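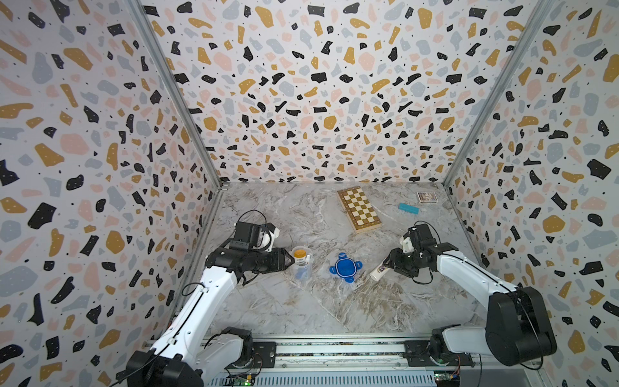
Folding board on the marble-look top, terrazzo paper behind

Moving a weekly chess evening to a new night - how do you not lose half the players?

Posted by tirthorpe_rook, Mar 18, 2024

Hi all. I help run a small chess evening in Tirthorpe and we've been told our room is going to a choir on Thursdays from next month. We can have Mondays or Tuesdays instead, same price. I've got 36 people on the email list but nothing like that many turn up, and I really don't want to shrink any further.

Last time we changed anything (start time went back half an hour, in October) I had grumpy messages for weeks. A few of our older players come over on the bus from Washolm, and the last one back is earlier on a Monday. The younger ones mostly have football on Tuesdays. So whichever I pick, somebody's going to be cross with me!

Has anyone done this and kept most of their regulars? Did you put it to a vote or just decide? And is alternating the two nights a daft idea? My other half thinks it is, but I quite like it.
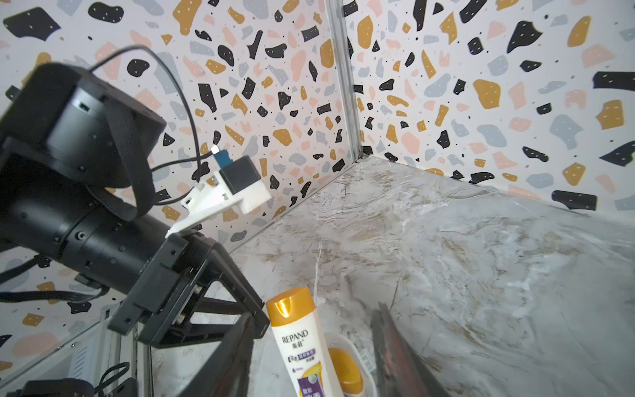

pawnbroker83

Don't alternate, please. We tried it at Jullum for a whole winter and people kept coming on the wrong week, finding the door locked and going home in a huff. Some of them never came back. Pick one night and stick with it.

I wouldn't do an open vote either. Ask each regular which night they absolutely can't do, which is a different question from which they'd like. We thought we had a dead heat between two nights and once I'd asked it that way there were only 2 people who couldn't manage the Wednesday. One of those now plays by post with me - very slowly, and I'm losing.

For the bus lot, could you start earlier? Ours was half seven for years for no reason anyone could remember. We went to half six and got home in time for the news, lovely.

Oh, and put a notice on the old door. Leave it up for ages, longer than you think you need to.

knightfork_liz

Tuesday. Football finishes in May anyway so you'd only be short for a bit.

soggybishop

Bit of a tangent but have you asked the choir if they'd swap? We shared with a choir once and they were much happier on a Monday when somebody finally rang them up. Worth a phone call before you email everyone.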